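Tracing Old Classmates: Notes for Session 5
Local and School History, evening course. Tutor: Embla Ljungberg
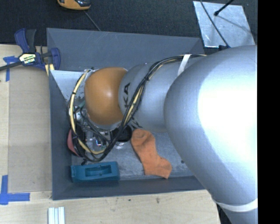 Robot arm over a grey bin

Welcome back! Tonight we get to my favourite part of the course – turning a bare class list into real people.

Start with the leavers' register. The Driruvgate school registers hold 1,235 names, and plenty are spelt two or three ways. Copy each one exactly as written, then put your corrected version beside it.

Surnames change, so check marriage notices early. Na-rae Cha found four missing classmates in one evening this way, which is brilliant going!

Next, try reunion programmes and old school magazines. Sports teams and play casts are wonderful for first names and nicknames.

When you write to someone, keep it short and friendly. Say which year group you're tracing and ask before you add them to any public list.

For next time: pick one year group, trace some 20 names and bring your notes, dead ends included. Nam-gil Oh has the spare register copies.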